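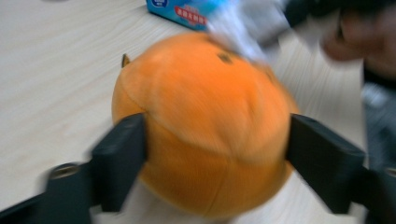 Citrus, October.

Lumbantobing School Meals Program
Progress report to the Clinoler Fund

Fruit service

The program served fruit at 52 schools during the reporting period, against a target of 63. Three of the remaining schools have signed agreements and will begin next term. Deliveries by Delosel were on time except in the two weeks when the river road was closed.

Enrollment for daily fruit now stands at 1,463 children. Ms. Sulastri Sutanto has taken over supplier contracts from Mr. Ilham Setiawan and is renegotiating the price of citrus, which rose above the budgeted rate in October. Bananas were substituted at the smaller schools.

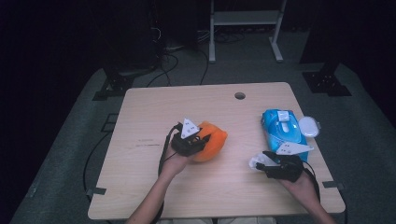 Spending and next steps

Transport is overspent and staff training underspent. We request approval to move funds between these two lines. Mr. Prasetyo Manurung will submit the revised budget with the next report.

This site uses cookies. Accept | Settings

Related reports
Kitchen repairs: closing statement
Govus water filter trial
School garden grants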